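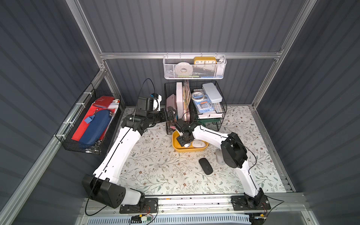

Ticket: right arm episodes rejected on upload
Opened by: Ju-won Byun
Queue: Serkesum cell, recording
Status: open, waiting on Plunament support

Hi all, me again. I've been recording the desk tidying task for Mertens (both arms, baskets at the back, computer mice and the yellow tray in the middle) and the uploader keeps throwing out episodes with "action/state mismatch, right wrist". The left arm is fine every single time, which is annoying, as the left one is where I expected trouble after we moved its cable in February.

The target for this batch is 400 episodes. I've got 125 accepted so far, and out of the last 100 I sent up, 6 came back rejected. I know that doesn't sound like much! But they're all the same bit of the task, with the right gripper going down over the tray, so if we just bin them the set ends up thin in exactly the place Mertens asked us to cover well.

What I've tried so far:

Restarted the recorder and the leader arms. No change.

Re-homed the right arm twice, then ran the wrist check from the Masow script. It passes. I ran it again with the wrist bent right over, like it is above the tray, and it passes there too (grr).

Swapped the right wrist cable for the spare. I thought I'd cracked it, got a nice long run of good ones, then two rejects back to back. The old cable is in the drawer with a bit of tape on it in case anyone wants it.

Slowed my own hands down. This did help a bit, I think? When I come down on a mouse gently the episode goes through, and when I come down quickly the right wrist lags behind what I'm asking for. Hard to be sure, as I'm not the steadiest operator at the end of a session.

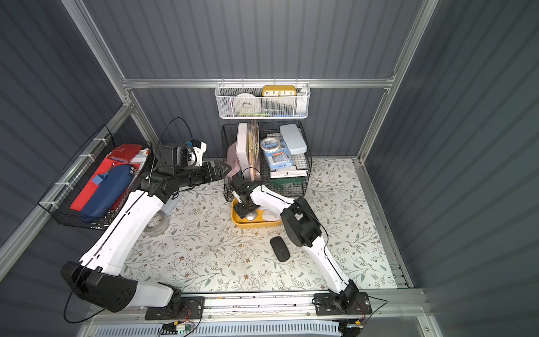 Right gripper pointing down into the tray, silver-grey mouse under it. Rejects come from this part of the task.

Update, 10 April 2018

Had a reply from Plunament asking for the raw logs and not the trimmed ones, so I've put both in the shared folder under this ticket number. They also wanted to know whether the objects get put back in the same spots between episodes. No, and that's on purpose! I shuffle the mice and the tape about so the model doesn't learn one layout off by heart. The tray moves a bit too. I've told them all that.

They suggested raising the mismatch limit for the right wrist. I'd really like a second opinion before I touch it. If the wrist is truly lagging then a looser limit just lets the bad ones into the training set, and we'd be teaching it to be late. I've left the limit alone for now and I'm keeping the rejected episodes in their own folder, nothing deleted.

Next thing for me is to plot asked-for against measured angle on one good episode and one bad one, and stick the plots on here. If somebody could check whether the right arm is on the same firmware as the left while I do that, I'd be very grateful. I can't get into the admin page with my login.

Ju-won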